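# Sostinthorpe House Names – README

3 min read

List of house names in Sostinthorpe and the lanes out towards Vomell. Names only, plus street and where we got them. Started as a spreadsheet for the parish newsletter, got out of hand.

## What's in it

- 1,449 rows, one per house name
- 619 of them have a note on where the name came from
- 9 columns, see `columns.txt`
- plain CSV, commas, UTF-8

## Where it came from

Old rate books, the 3 surviving street directories, and people writing in. Rate books typed up by Yogesh Semwal over one long November. His handwriting guesses are marked `?` in the `name` column – please leave them in unless you've seen the orignal.

## Known problems

- Houses renamed more than once get a row each. Not linked up yet.
- "The Laurels" is a mess. Check the street before you quote it.
- Mill Lane changed its numbering at some point, no idea when. Treat as doubtful.
- Flerkurar is spelt every way going. Left as found, tidy version in `name_std`.
- Zeng Cottage: two stories for the name, both in the notes, no winner.

## Using it

Free for anything, say where you got it. Don't use it to work out who lives where now – no residents' names in the file and we'd like it kept that way.

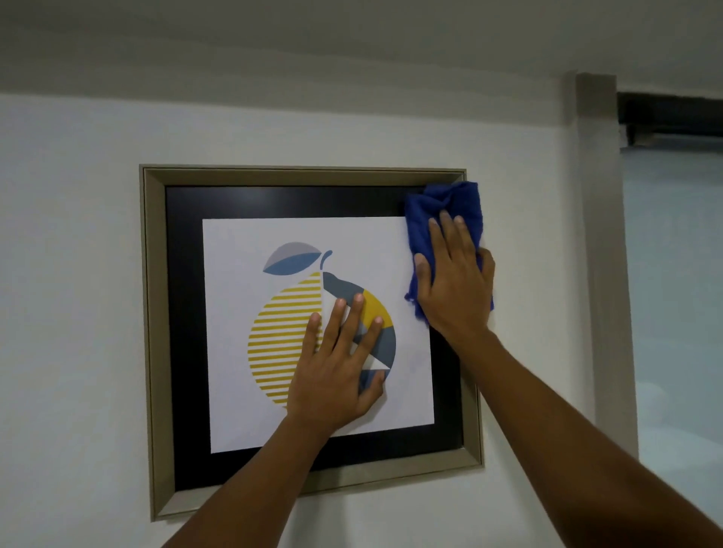

Sorting: sort on `name_std` and not `name`, or all the "The" houses clump together. Opening it in a spreadsheet will turn a few names into dates. Import the `name` column as text.

## Fixes

Send the row number, the old value, the new value and how you know. "My nan said" is fine, just put that in the source column. Bigger changes, ask Yogesh first.

## To do

- link renamed houses
- farms past the Vomell turn, hardly started
- seperate file for pubs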